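Setting a small table: Morena Palumbo on plates, pumpkins and leaving things out 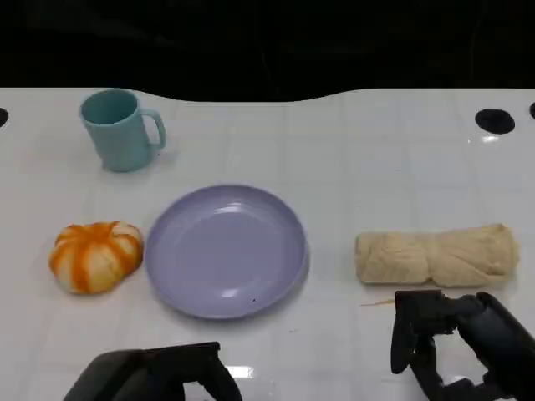
Teal mug, lavender plate and a toy pumpkin on the white tabletop.

Morena Palumbo has been choosing play tableware for Grendeo for 19 years. The company sells it to nurseries and family centers, and its current list runs to 700 items. She works from a back room with a window on one side and shelves on the other three.

"People think I pick colors all day," she says. "Mostly I pick things up and put them down again."

She likes plates in plain pastel colors. Her reason is practical. "If the plate has a picture on it, the child looks at the picture. If it's one color, the child puts food on it." The lavender is her favorite of the range, although it sold slowly in its first year and Ita Daly, who runs the warehouse, wanted to drop it. "Ita was looking at 200 of them on a pallet. I understood her point."

The mugs caused more work. Palumbo says a handle has to suit a child who grabs with the whole hand as well as one who uses two fingers. She turned down several early versions. "I sent one back four times. The handle was fine for me and no good for a three-year-old."

The toy pumpkin, with its orange and cream segments, belongs to the fall list. Customers start asking for pumpkins in August, and some nurseries keep them out until spring. "Children don't mind what month it is. It's round, it has ridges, and they want to hold it."

Asked how many pieces a nursery should start with, she says fewer than most of them order. One center in Lorkum bought 40 at once and put everything out on the first morning. "It was all on the floor by ten o'clock. I told them to put most of it in a cupboard and change it over every couple of weeks."

She is now working on a set of bowls, which she hopes to show to customers next spring. The color has not been settled.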